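Lullberg Print Swap – FAQ

What is the swap?
You mail us one small print, and you get somebody else's back! Linocut, woodcut, screen print – we love them all. The next round opens in June.

How big can my print be?
Anything that fits in a standard mailer. Please sign it on the back in pencil.

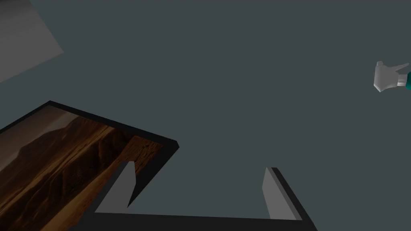

Can I send more than one?
Yes, up to 4 per person. Extra prints go to the wall at our Darnska shop, and we're always thrilled to hang new ones.

Do you ship outside the country?
We do! Last round, 35 prints went to Rustunau alone.

I'm a total beginner. Is that OK?
Please join in – first prints are such fun to open. Ink smudges are welcome.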